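Ticket 665: Graphics workstation drops off the office network after waking from sleep
Opened: 18/07/2024
Site: Heltcombe office, second floor
Status: Resolved, monitoring

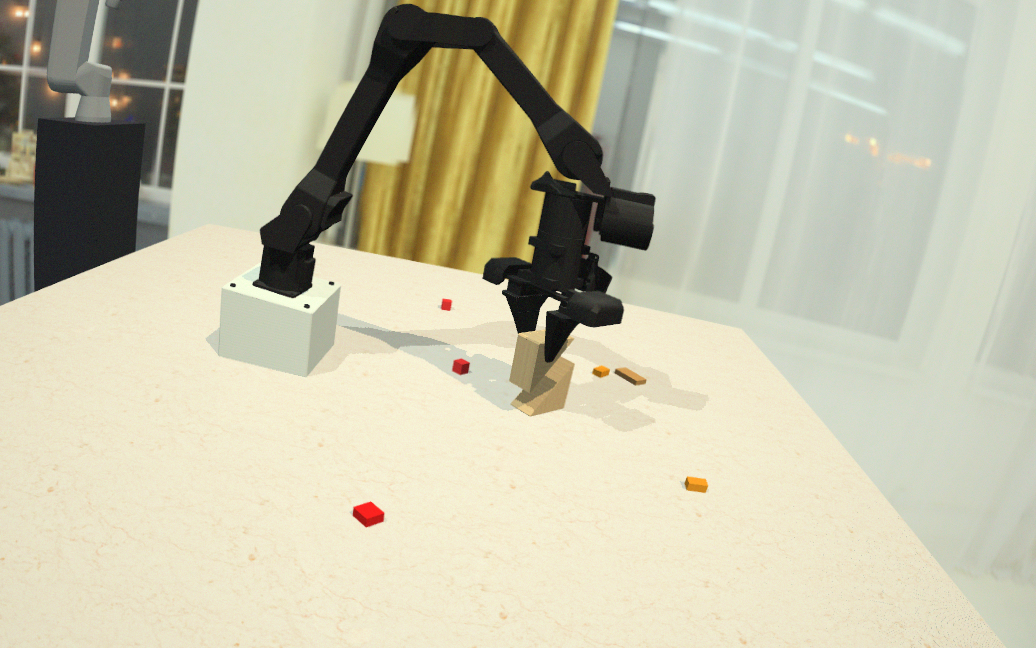

*Render: black arm on a white mounting box, cream tabletop.*

## Reported problem

The workstation loses its wired connection when it wakes from sleep. The network icon shows "connected" but no pages load and the Utis file share can't be reached. A restart clears it every time. Unplugging the cable and plugging it back in clears it about half the time. The user has had this for two weeks and was restarting three or four times a day.

No other machine in the room is affected. The printer and the two laptops on the same switch stay up.

## What was checked

**Cable and port.** Swapped the patch cable for a new one. Moved to a spare port on the switch. No change.

**Address.** After a failed wake, the machine still shows its old address and gateway. Pinging the gateway gives "Destination host unreachable." Releasing and renewing the address hangs, then times out.

**Switch log.** The port goes down when the machine sleeps and comes back at 100 Mbps after wake. Before sleep it is at 1 Gbps. On a failed wake the port flaps several times in the first minute and then stays up at the lower speed with no traffic passing.

**Driver.** Network driver was the one installed by the operating system. The vendor has a newer one. Installed it and rebooted. The first two wakes were fine, the third failed in the same way.

**Power settings.** "Allow the computer to turn off this device to save power" was checked. Unchecked it. Failed again on the next wake after a long sleep, but not after short ones.

**Energy Efficient Ethernet.** Enabled on the adapter and on the switch port. Turned it off on the adapter only. Still dropped to 100 Mbps once. Turned it off on the switch port as well.

## Result

With the setting off at both ends, ran 18 sleep and wake cycles, including one overnight. All came back at 1 Gbps and the Utis share opened each time. The port did not flap in the switch log.

Put the power setting back to its default to see if it mattered. It made no difference, so it was left at default.

## Changes left in place

- Newer network driver
- Energy Efficient Ethernet off on the adapter
- Energy Efficient Ethernet off on switch port 7
- New patch cable (old one tested good and went back in the drawer)

## Notes

The Sundisside office has the same model of switch but older firmware. There are no reports from there. The Després office uses a different switch, so these steps may not apply.

A driver update can turn the adapter setting back on. If the problem returns, look there first, then check the port speed in the switch log before restarting the machine. The log keeps only the last 200 lines and a flapping port fills it fast.

Switch firmware update is on a separate ticket. Leave this one open until the end of July, then close if there are no further drops.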